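# Why Does Food Come in Crinkly Packets?

Open a kitchen cupboard and look at what is in there. Some food comes in jars, some in cans and some in boxes. A lot of it comes in thin, crinkly packets. A packet weighs almost nothing and goes in the trash or the recycling as soon as the food is gone, but it has several jobs to do before then.

## Keeping air out

The air around us is a mix of gases. One of them is oxygen. People need oxygen to breathe, but it is hard on food. When oxygen gets to the oils in a nut or a chip, the oils slowly change and begin to taste stale and bitter. Grown-ups call this "going rancid."

Air also carries water that you cannot see. A cracker left on a plate overnight soaks up some of that water and goes soft. A slice of bread does the opposite. It gives up its own water to the air and turns hard.

A sealed packet slows all of this down. The edges are pressed together with heat until the plastic melts a little and sticks. Run your finger along the end of a packet and you may feel the ridges where this was done.

## What the layers do

Many snack packets look like one sheet but are made of several very thin sheets stuck together. One layer might hold the printing. Another might block air or light. The inside layer is often the one that melts to make the seal.

Some packets have a shiny silver inside. That is usually a very thin coat of aluminum, and it keeps out light as well as air. Light can fade the color of food and spoil its taste.

## Windows and pictures

Food makers have to decide how much of the food to show. A packet with no window protects the food from light. A packet with a window lets shoppers check the size and color of what they are buying.

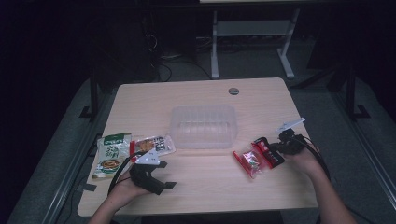
Packets are also there to give information. The name of the food is usually in big letters, and the small letters tell you what is in it, how much it weighs and when to eat it by. Words only help people who can read that language, so many packets use a picture too. The green and white pouch on the table has Chinese characters on it and food shown in an oval near the bottom. The red packet does the job another way, with a clear window and something small, pale green and red showing through. You could sort snacks like these by color or picture without reading a word.

## Tidying a snack shelf

Packets are floppy. They slide over each other and the small ones end up at the back, where they get forgotten. A box or tub with straight sides fixes this. Clear plastic works well because you can see when it is getting empty.

Esi Aidoo runs the after-school kitchen in Stedonville, which gives out 95 snacks on a busy afternoon. Her rules for the shelf are short:

- Put the same kind of snack in the same tub.
- Stand packets on their edges if they will stay up.
- Put the oldest ones at the front.
- Don't squash the lid down. Crackers break.

Check the date when you put a packet away. "Best by" means the food should taste its best until then. Ask an adult if a packet is past its date, puffed up or has a hole in it.

## Try it: the cracker test

You will need 4 crackers of the same kind, a plate, a zip bag and a tub with a tight lid.

1. Put one cracker on the plate and leave it uncovered.
2. Put one in the zip bag, press out the air and close it.
3. Put one in the tub and snap on the lid.
4. Fold the last one up in a paper napkin.
5. Leave them all in the same place until the next afternoon.

Break each cracker in half and listen. Write down which one snaps the loudest and which one bends. If the weather is damp where you live, the difference will be easier to hear. In very dry weather you may need to wait longer – try two or three days.

## Words to know

**Oxygen:** a gas in the air that people and animals need to breathe.

**Rancid:** the bad taste and smell of old oil or fat.

**Seal:** a place where two edges are closed so tightly that air has a hard time getting through.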